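Fludari Help > Hardware > Humanoids and Arms > Buying and Budgeting

Threads Unsolved Tags Members Search

Budgeting a second humanoid for household-task work: hands, spares, and what else?

Posted in Buying and Budgeting by the_erkent_bench

I am writing the equipment plan for a small lab that does tabletop tasks in a furnished room: a living room set with a glass coffee table, a sofa, a carpet and ordinary household objects. We have one full humanoid with five-finger hands. The plan is to buy a second unit next February, and I have to submit line items, not a lump sum.

The work is mostly pick, hold, hand over and set down, with both arms in use. Objects are things people keep on a coffee table, so drinks, fruit, bowls, small ornaments and soft items. Soft items are the hardest on our current hands. The fingers have to close a long way before there is any useful contact, and the two hands end up very close together.

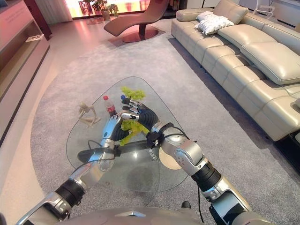 Two-handed grasp on a soft tufted item, Coke bottle left standing on the glass.

The quote I have is from Gollent. It lists the robot, one pair of hands, a charger and a training visit. It does not list spare hands, spare cables, a stand, or any service after the first year. The sales contact says most customers add those later. Our purchasing office does not like "later". Anything not in the plan waits for the next cycle.

Things I can't settle:

1. Whether to buy a spare pair of hands with the robot or wait for a failure. Hands are the most expensive item after the robot itself.
2. Whether full legs are worth paying for if nearly all of the work happens at one table. Gollent also sells the same upper body on a wheeled base.
3. How much to set aside for the room. I had put zero. The furniture is already there.
4. Whether a service contract is normal or whether people just pay per repair.

We run up to 6 hours a day. Lead time on the quote is 14 weeks. Payment is half on order and half on delivery.

minhas_floor2

I did this exercise last year for a similar setup. Taking your points in order.

Hands. Buy the spare pair now. In our log the hands account for most of the downtime and the arms for almost none of it. The usual faults are a finger tendon out of tension, a worn fingertip cover, or a connector at the wrist. None of these is a big repair, but the hand goes back to the factory for two of the three. With 14 weeks quoted for a new robot I would not assume a hand comes back quickly. Ask for the turnaround on a hand repair in writing, as a separate number from the lead time. If they refuse to give one, treat it as the same.

If the full pair doesn't fit the budget, buy one spare for the side you use most. Left and right are not interchangeable on any hand I have worked with. Check your logs first. People tend to guess wrong about which side does the work.

Fingertip covers are consumables and belong on a consumables line. Don't let them be bundled under "accessories", where they get cut.

Legs versus wheels. Go to the table and measure. The question is whether the base fits where the robot needs to be. A coffee table is low. A wheeled base can't get far under it if there is a crossbar or a thick foot in the middle, so the arms have to reach over a longer distance, and you lose payload at full extension. A legged unit can be placed with its feet right up at the table edge.

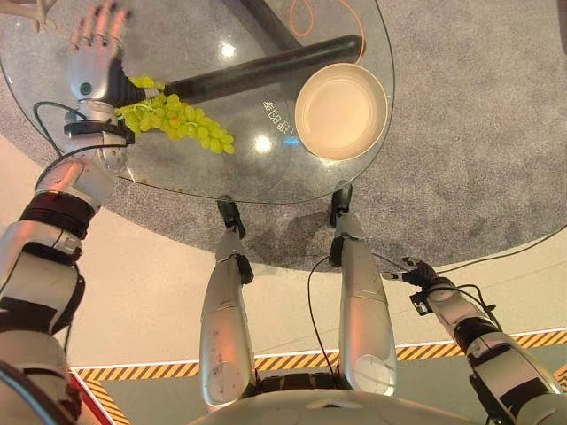 Photo: Minhas test room, low glass table

Look at where the feet are relative to the glass, and where the grapes and the bowl are. Then take the base drawing for the wheeled version, draw its outline on cardboard, and put the cardboard on your floor. It costs you an afternoon. Do it before you compare prices, as the cheaper base is no use if it parks short of the work.

The other thing to check in your own room is cable routing. Any cable that hangs between the legs or lies on the carpet near a hand is a line item, in the sense that you will eventually replace it. We keep 2 spares of every external cable. Get the connector part numbers before you sign. Afterward they become hard to get.

Room. Zero is wrong. Put in floor tape, a second table top if yours is glass, more lighting control than you think, and a duplicate set of objects. Glass is also a problem for depth sensing, with reflections from the lamps and the carpet pattern coming through the top, so if your sensors rely on depth, allow for a matte cover or a second table in a plain finish. Food is a running cost. Grapes don't last, and someone has to clean the table.

Service. We pay for a contract. It is expensive and I would sign it again for the first two years only. Read what it says about hands. Ours excludes "end effector wear", and that was the part we wanted covered.

palletjack

wheels. legs are a waste of money if its just going to sit at a table all day. also get a second quote, Gollent came down for us when we showed them another one

the_erkent_bench

Thanks. I checked the logs and the left hand has more than twice the cycles of the right, which I would not have guessed. I did the cardboard test as well. The wheeled base stops against the table foot and leaves the far half of the top out of reach, so legs stay in the plan.

Gollent's written answer on hand repair is 4 weeks, excluding shipping. I have added one left spare, a consumables line, cables and a room line at roughly the cost of the training visit. Still waiting for the service contract text.

minhas_floor2

Ask who pays shipping on the hand, both directions. Also ask whether the repaired hand comes back calibrated or whether you do that yourself. If it's you, the calibration fixture is another line and it isn't on the standard quote. Ours was added at the last minute and held up the order.

On the payment terms, try to move part of the second half to after acceptance testing in your room. Delivery only means that the crate arrived. Write the acceptance test yourself and keep it to tasks you already run on the first unit, at the same table, with the same objects.

Fludari Help | Contact | Terms of use | © Fludari | Back to top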